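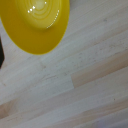

**Liston, 26/06/2022**

I've been sitting on this news since March, so forgive me if I gush a little. The Rebane family papers are going online! Starting today, anyone with a web browser can read through 628 letters, postcards and funeral cards on Polireo, the free family history site I run out of my back bedroom in Liston.

If you have Rebane kin, or Likley kin (the two families married into each other so often that I gave up drawing straight lines), you'll want to take a look. The letters came to me in five shoeboxes from a cousin's attic. I figured I'd have them scanned in a month. Ha!

What's in there? Mostly everyday stuff, and I love it. Who had the croup, what the hay brought, which aunt wasn't speaking to which other aunt. There are 252 letters between two sisters who lived 30 miles apart and wrote as if there were an ocean in the way. A good many of them name neighbors, godparents and hired help who don't show up in my own index of the church books, so please check even if your surname is something else entirely.

I've typed up nearly all of the English letters, and you can search those by surname, town or year. The Estonian ones are up as scans only. My Estonian is pretty much limited to bread and good morning, so if you can read old handwriting in that language, I would be thrilled to hear from you.

A few practical notes. There's no sign-up and no fee. You may copy anything for your own family tree, and I just ask that you mention Polireo as the source. Letters that talk about living people have been left out. If you spot a wrong date or a misread name, use the correction link at the bottom of each page and I'll fix it as soon as I can, usually in the evening.

Next up is the Likley Bible, which has births written in the margins, sideways, in at least two kinds of ink. I hope to have those pages ready before winter.

Editors and newsletter folks are welcome to reprint this notice in full or in part. Questions go through the contact page on Polireo.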